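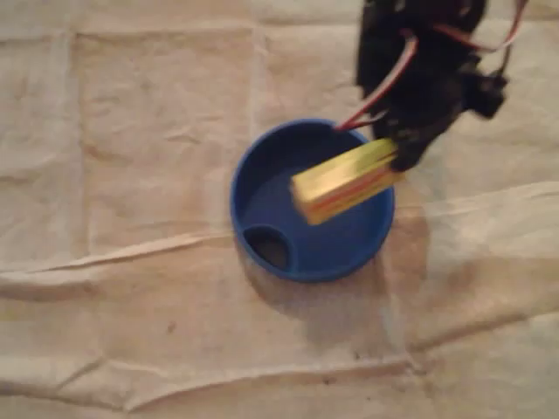
チケット 434
件名:遠隔操作で教示すると、グリッパーの開く動作が記録より遅れる
製品:Dekska アーム(リーダーとフォロワーの組)、記録ソフト Rizk
報告者:Snædís Holst(Flurkley)
担当:Yuto Kubo(Tasden サポート)
受付:26/04/2020
状態:解決済み

Snædís Holst
はじめまして。Flurkley の Snædís Holst と申します。日本語は勉強中ですので、わかりにくいところがありましたら、遠慮なく聞いてください。
私たちは、Dekska のリーダーアームを手で動かして、フォロワーアームに作業を教えています。作業は簡単です。黄色い小さなブロックをつかみ、青い丸い容器の上まで運び、そこで放します。容器の底には楕円形の穴があります。ブロックは横向きのまま、端のほうをつかんで運びます。
困っているのは、放すときの動作です。私がリーダーの指を開いても、フォロワーの指はすぐには開きません。少し待つと、急に開きます。待っている間に私は手を戻し始めてしまうので、ブロックが容器の縁に当たって、外に落ちることがあります。
Rizk の再生画面では、指令のグラフはきれいに開いています。しかし、実際の位置のグラフは、しばらく閉じたままです。学習のために 100 以上の実演を記録しましたが、どれを使ってよいか判断できなくなりました。
閉じる動作に遅れはありません。肩と肘も問題なく動きます。

Yuto Kubo
Holst 様、お問い合わせありがとうございます。Tasden の久保です。状況がよくわかりました。
切り分けのため、次の点を教えてください。
・遅れは毎回出ますか。それとも、腕の姿勢によって変わりますか。
・何もつかんでいない状態で指を開閉した場合はどうですか。
・グリッパーの設定画面にある「保持力」の値は、初期値のままですか。
・Rizk の記録に、通信エラーの行はありますか。
記録ファイルは、遅れが出たものと出なかったものを一組お送りください。

Snædís Holst
久保様、早いお返事をありがとうございます。順番にお答えします。
遅れは毎回ではありません。腕を遠くに伸ばして、手首を容器のほうへ傾けたときに多いです。腕を近くにたたんでいるときは、ほとんど出ません。
何もつかんでいない状態でも、同じ姿勢なら少し遅れます。ブロックをつかんでいるときのほうが、はっきりわかります。
保持力は初期値ではありません。同僚の Valdis Hunt が値を上げました。ブロックが運ぶ途中で滑ったためです。上げた日のことを二人で話しましたが、遅れがその前からあったかどうかは、はっきり覚えていません。
通信エラーの行は見つかりませんでした。ただし、私が見たのは画面の一覧だけで、ファイルの中身はまだ見ていません。
記録ファイルを添付しました。名前に「late」とあるものが、遅れの出た実演です。

Yuto Kubo
ファイルを確認しました。通信は正常です。指令はフォロワーまで時間どおりに届いています。
遅れの出た実演では、指を開く直前にグリッパーのサーボの電流が高くなり、その後、位置が急に変わります。何かに引っかかってから外れたときの形に似ています。
考えられる原因は 2 つです。一つは保持力の設定が高すぎて、閉じた状態からの戻りが重くなっていること。もう一つは、手首を傾けたときに配線が引っ張られ、指の動きを妨げていることです。
姿勢によって変わるというお話ですので、私は配線のほうを先に疑っています。ただ、一度に両方を変えると、どちらが効いたのかわからなくなります。次の順番でお願いできますか。
・保持力はそのままにします。
・フォロワーの電源を切り、手で支えながら、腕をゆっくり容器の位置まで動かします。
・その姿勢で、赤と白の線がどこかで張っていないか、指の近くの部品に挟まれていないかを見ます。
・見つかった場合も、まだ直さずに、様子を文章でお知らせください。
電源を切ると腕が下がります。必ず先に手で支えてください。

Snædís Holst
ご指示のとおりに確認しました。Hunt が腕を支え、私が線を見ました。
赤と白の線は、腕の上のほうで輪になっていて、そこには余裕があります。問題は、その下で斜めに下りてくる線でした。手首を容器のほうへ傾けると、この線がグリッパーの下の部分へ入り込みます。指を手で開こうとすると、途中で線が軽く押されて、固い感じがありました。腕をたたむと、その感じはなくなります。
「固い感じ」という言い方が正しいかどうか、自信がありません。完全に止まるのではなく、少し力を入れると通り抜けます。
線の外側に傷は見えませんでした。
まだ何も直していません。線をテープで腕に留めてもよいでしょうか。Hunt は、短く束ねるほうがよいと言っています。

Yuto Kubo
「固い感じ」で十分伝わります。電流の記録とも合っています。
短く束ねることは、お勧めしません。腕を伸ばしたときに余裕がなくなり、コネクターに力がかかります。テープでの仮留めは問題ありませんが、留める位置にご注意ください。
電源を切った状態で、腕をいちばん伸ばし、手首を両方の端まで回します。いちばん長さが必要な姿勢で、線がまだ少したるんでいる状態にしてください。そのまま、指から遠い側のブラケットに一か所だけ留めます。サーボの回る部分と、指の根元には留めないでください。
その後、保持力を変えずに、同じ作業を 12 回記録していただけますか。容器の位置も、これまでと同じにしてください。

Snædís Holst
遅くなりました。線を留め直して、12 回の記録が終わりました。
目で見てわかる遅れは一度だけでした。前と比べると、とても操作しやすいです。リーダーの指を開くと、フォロワーもすぐに開きます。
その一度は、私がブロックをとても強くつかんだときでした。リーダーの指を最後まで握り込んでいました。線は指の近くに来ていなかったと思います。
別の話ですが、敷いてある布にしわが多く、容器を元の場所に戻しても少し傾くことがあります。これは今回の遅れとは関係ないと考えて、報告しませんでした。必要でしたら、布を外してもう一度記録します。

Yuto Kubo
記録を確認しました。残った一度は、配線のときとは電流の形が違います。指令の値が、ブロックの幅よりもかなり内側まで入っていて、開き始めても、指令がブロックの幅に戻るまで指が動きません。グリッパーの故障ではなく、握り込みの分だけ時間がかかっています。保持力を上げていることも、少し影響していると思います。
保持力を初期値に戻し、Rizk の設定で「グリッパー指令の下限」を有効にしてください。ブロックを軽くつかんだ位置で「現在値を使う」を押すと、それより内側の指令は送られなくなります。初期値に戻して滑るようでしたら、下限をわずかに内側へ動かして調整してください。保持力は最後に変えるのがよいです。
布については、そのままで構いません。容器の傾きは遅れの原因にはなりません。ただ、学習の結果を比べるときには条件がそろっていたほうが見やすいので、布の同じ場所に容器を置くことをお勧めします。

Snædís Holst
下限を設定しました。最初はブロックが少し滑りましたが、ご説明のとおりに下限を調整したら、滑らなくなりました。わざと強く握っても、開くときの遅れは感じません。
最後に、古い記録について教えてください。全部やり直したほうがよいでしょうか。同僚の Hanne Bech が、遅れている部分だけ切り取れば使えるのではないか、と聞いています。私は、切り取るとロボットの動きが急に飛んでしまうのではないかと心配です。

Yuto Kubo
Holst 様のご心配のとおりです。途中を切り取ると、腕の位置が不連続になりますので、おやめください。
Rizk の一覧で「指令と位置の差」の列を表示し、差の大きい順に並べてください。放す場面で差が長く続いている実演は、学習から外します。差の小さい実演は、そのまま使えます。ファイルを削除する必要はありません。「除外」の印を付ければ、書き出しの対象になりません。
縁に当たって外に落ちた実演も、遅れの有無に関係なく除外してください。
なお、保持力を変えた前後で指の動き方が少し違う可能性があります。書き出すときに、設定の値をメモ欄に残しておくと、後で分けることができます。

Snædís Holst
並べ替えをして、除外の印を付けました。思ったより多くの実演が残りました。足りない分は、新しい設定で記録します。容器の場所は、布の折り目を目印にすることにしました。
手順を私たちの作業ノートにも書きました。5月から Notburga Aigner も教示を担当しますので、このチケットを読んでもらいます。
テープの代わりになる正式な部品がありましたら、教えてください。このチケットは閉じていただいて構いません。

Yuto Kubo
ご確認ありがとうございました。配線用のクリップは、Dekska の付属品の袋に入っています。透明な小さい部品で、手首のブラケットの溝にはまります。見つからない場合は、別のチケットでご連絡ください。お送りします。
本件は解決済みとして閉じます。

対応の記録(サポート記入)
原因:手首を傾けた姿勢で配線が指の動きを妨げていた。加えて、リーダー側の握り込みにより、開く指令の効き始めが遅れていた。
処置:配線の留め直し。保持力を初期値に戻し、グリッパー指令の下限を設定。
交換部品:なし
関連:付属クリップの取り付け位置を説明書に追記するよう依頼済み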